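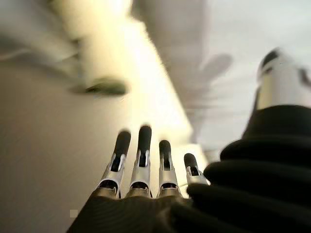 So my half of the project was the hand, and Rafia Awan got the controllers (lucky her). We had two things to compare: the Skeltwood, a plain two-jaw gripper, and the Minhas hand, with metal fingers and black caps on the tips. I was rooting for the hand from day one, I'll admit it!

We ran 392 grasps in all, split evenly, using 7 objects from the kitchen drawer in the lab. The gripper won on anything boxy, and it wasn't close. The hand did much better on the tennis ball and the whisk, but it kept fumbling the spoon - it would pinch the handle, roll it toward the smallest finger and drop it. Slowing the close speed helped a bit.

We use cookies to improve your experience. By continuing to browse you accept our cookie policy. OK

The wrist camera gave me more trouble than either gripper. With the hand mounted, the fingers come up right in the middle of the view, so our object finder kept calling a fingertip the target. I ended up masking them out by hand, which took most of a Tuesday.

Rafia's favorite was the Ondatetti controller, mainly for the logging. I'd still like to rerun the spoon with softer caps if we get the arm back in January.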